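The new sales tax on fuel went into effect in April, and I have now read three separate explanations of why it won't cost me anything. I don't buy any of them.

The official line is that the old subsidy mostly helped people with big cars, so ending it and mailing everybody a rebate comes out fair. Fine on paper. My household got 200 in rebate money. Filling the tank and heating the house ran us around 600 more over the same stretch, and we drive one small car.

Then there's the Konik plant, which keeps getting brought up as proof that the reforms are bringing in investment. The ministry says 800 jobs. I went looking for where that number comes from and found a press release from Panex, the company that is getting the tax break. Nothing in it says when those jobs start, or whether they're full time, or what happens to the tax break if the hiring falls short.

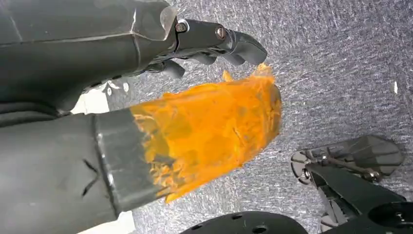
Dark gray robot arm and gripper.

I'd feel better if the central bank sounded like it had its own opinion. Last year it warned about prices every chance it got. Now there's a new board, and the statements read like they were typed up in the finance ministry. Inflation is "transitional." Transitional to what? Rice at the Purba market hasn't come back down, and neither has cooking oil.
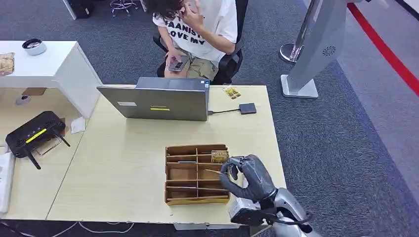 The lenders got what they asked for, of course. The deficit target will be met this year, mostly by putting off road work and paying contractors late. A paving outfit in Fudetside has been waiting 3 months on its invoices. That's a loan too, if you ask me, only the paving company never agreed to make it.

I'm not against cutting the subsidy. It was a mess and it should have gone years ago. But I'd like to see the rebate figures by income, and the Panex contract, before I hear again how well this is going. I wrote to the ministry on Sunday asking for both and got an automatic reply with the wrong department's name on it.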